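Trarkwood Parish Choir Sings the Psalms Straight Through

What a night at St. Brigid's in Trarkwood! The parish choir and friends from four neighboring churches sang all 150 psalms in one long stretch in April, starting at 6 p.m. and finishing just after sunrise, and the pews were never empty.

Music director Macarena Sotomayor had been hoping to try it for years. "I thought we'd lose people by Psalm 40," she said. "Then Psalm 119 came along well after midnight, the longest of them all, and more singers walked in!"

Some 1000 people came through the doors at one point or another, many of them with kids in pajamas. The youngest cantor, Amber Tindall, is 18, and she sang Psalm 23 by candlelight without a single note of accompaniment (there were a lot of wet eyes in the side aisle). Organist Maximiliano Quintana played for most of the night and took only 2 short breaks.

The collection brought in $2,444 for the parish food pantry, where Encarnación Miranda runs the Saturday-style breakfast every morning of Lent.

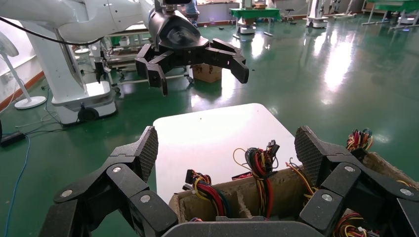 A cardboard box divided into compartments.

Sotomayor is already taking names for next spring. Singers of any church, or none, can sign up at the parish office, and beginners are very welcome.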